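How to Speak at a City Council Meeting

Most councils set aside part of each regular meeting for public comment. You don't need to be an expert, and in most towns you don't need to give a reason for coming. You do need to follow the sign-up rules.

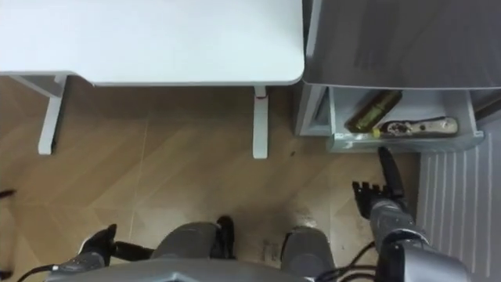 Nicanor Serrano

Step 1. Find the agenda. Look on the city website under "Meetings" or "City Clerk." Write down the item number you care about. If your subject isn't listed, you can usually raise it during general comment.

Step 2. Sign up. Some cities take names online until noon, others use a paper card at the door. Call the clerk if the page is unclear – it was out of date in Grenari when I checked in March.

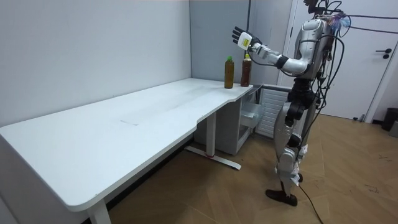
Robot at the end of the desk, arm raised.

Step 3. Write your remarks. Speakers often get three minutes, but check, as a long list can cut that to two. At a normal pace, 391 words fit in three minutes. Say your name, your neighborhood and what you want the council to do, in that order. "Vote no on item 5" is clear. A history of the zoning code is not. 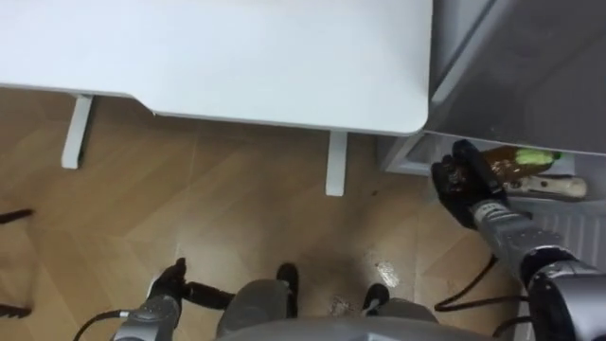
White table and herringbone floor.

Step 4. Bring copies. If you have a petition or a map, hand it to the clerk before you speak. Gladys Arboleda turned in 700 signatures on the Dutside bus route this way, with a one-page summary on top. Keep a copy of everything.

Step 5. Speak to the chair. Don't argue with other speakers, and stop when the timer goes off. Council members may not answer you. In many places they aren't allowed to discuss an item that isn't on the agenda.

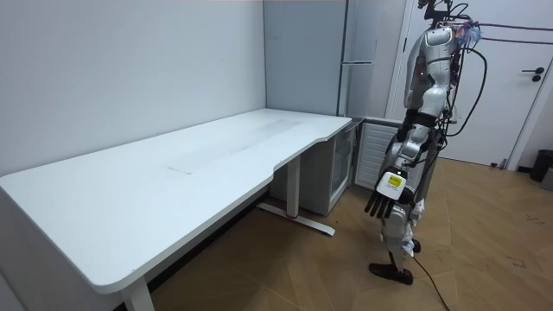
After the meeting

Email your own council member the next day with your remarks pasted in. Check the draft minutes when they are posted – if your name or position is wrong, ask the clerk for a correction before they are approved.

Last updated December 20, 2024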